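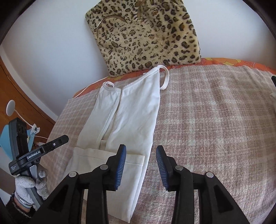
Compost en andain ou en bacs fermés pour une petite exploitation ?
Forum Sols et matières organiques > Compostage à la ferme

ulla_rustad
Bonjour à tous. Je m'excuse d'avance pour mon français, je l'ai appris assez tard. Je cultive des légumes sur une petite surface près de Lunen et je reçois chaque mois le fumier d'un voisin qui a des chevaux. Jusqu'à présent je le mettais en tas, sans beaucoup de méthode, et je l'utilisais après 12 mois. Maintenant je voudrais produire plus régulièrement, et peut-être vendre une partie en sacs au printemps.
J'hésite entre deux solutions : un andain long que je retourne avec la fourche du tracteur, ou trois bacs en bois avec couvercle. Quelle solution choisiriez-vous pour une quantité modeste ? Le terrain est argileux et il pleut beaucoup à partir d'octobre.

Medeiros_O
L'andain, sans hésiter. Avec des bacs tu vas tout charger et décharger à la main, et au bout de six mois tu auras mal au dos. Une bâche respirante contre la pluie, un retournement quand la température redescend, et c'est tout.

cremilda.c
Je ne suis pas d'accord avec Osvaldo. Sur de l'argile, l'andain se trouve dans l'eau dès novembre, avec ou sans bâche, parce que l'eau arrive par dessous. J'ai perdu un tas entier comme cela, il sentait l'œuf pourri. Depuis je travaille en bacs sur des palettes et je n'ai plus ce problème.

Medeiros_O
Il faut évidemment choisir un endroit en légère pente et mettre une couche de broyat de branches dessous. Si on pose le fumier directement dans une cuvette, ce n'est pas la faute de l'andain.

cremilda.c
Tout le monde n'a pas une pente.

ulla_rustad
Merci pour vos réponses. J'ai une petite pente derrière la serre, mais elle est orientée vers le puits. Je suppose que ce n'est pas une bonne idée ?

W. Mendonça
Non, surtout pas vers le puits. Demande à ta commune quelle distance il faut respecter, les règles changent selon l'endroit et aussi selon la quantité stockée. Et pour la vente en sacs il y a d'autres obligations, des analyses entre autres. Je me suis renseigné il y a deux ans et j'ai finalement renoncé, je donne le surplus à mes voisins.

ulla_rustad
Je ne savais pas pour les analyses. Est-ce que c'est cher ?

W. Mendonça
Chez moi on m'avait annoncé quelque 200 euros par lot. Pour une dizaine de sacs, tu comprends le calcul.

lorna_b
Bonsoir. Une question avant de parler de bacs : avec quoi les chevaux sont-ils paillés ? Si c'est de la sciure, le compost sera beaucoup plus lent et il faudra ajouter des matières vertes. Avec de la paille, c'est déjà presque équilibré.
Il faut aussi demander au voisin si le foin vient d'une prairie désherbée. Certains herbicides restent dans le fumier et les tomates ne le pardonnent pas. Un test simple : semer quelques fèves dans un pot avec le compost et attendre 3 semaines. Si les feuilles s'enroulent, on ne l'utilise pas au potager.

ulla_rustad
C'est de la paille, je crois de blé. Pour le foin je vais lui poser la question. Je fais le test avec les fèves dès demain — j'en ai encore un sachet.

Medeiros_O
Bon conseil de Lorna. Pour le reste je maintiens l'andain, mais pas côté puits.

cremilda.c
Et moi les bacs. Ulla, si tu veux les dimensions des miens, écris-moi en message privé, j'ai gardé le plan.

ulla_rustad
Volontiers, je t'écris ce soir. Je commence avec un seul bac.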